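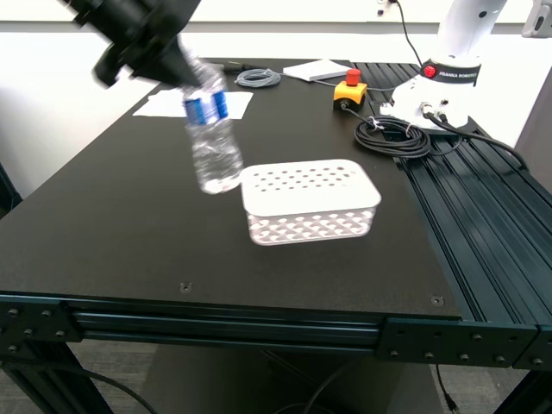
A Basket on Every Table

Filed under: Workplace Notes

Abelardo Taipe has looked after the workrooms at Kimwood for 10 years, and most of what he picks up is water bottles.

"People drink half and walk off," he says. "Then there are 3 more the next day and you can't tell which is which."

He used to keep one big bin by the door, and it was mostly ignored. In June he bought white plastic baskets from a shop in Bunbridge and started leaving one where people work. He likes plastic with holes in the sides. It weighs very little and he can rinse it in the sink.

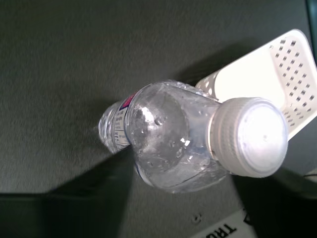 Caps are the thing he gets asked about most. Taipe wants them left on. A bottle that looks mostly empty can still have drops clinging inside the shoulder, and he doesn't want those on a tabletop. He isn't bothered by dents. "Crumpled is fine. It takes less room. Just screw the top back on."

Labels can stay too. He tried peeling them for 2 weeks and gave up.

The full baskets get emptied into a sack in the hallway, which holds 200 bottles if they're squashed. He carries it down himself. Asked whether the bottles could be replaced with a tap and cups, he shrugs. "I'd like that. I've asked. For now I empty the baskets."

Last updated: 8th March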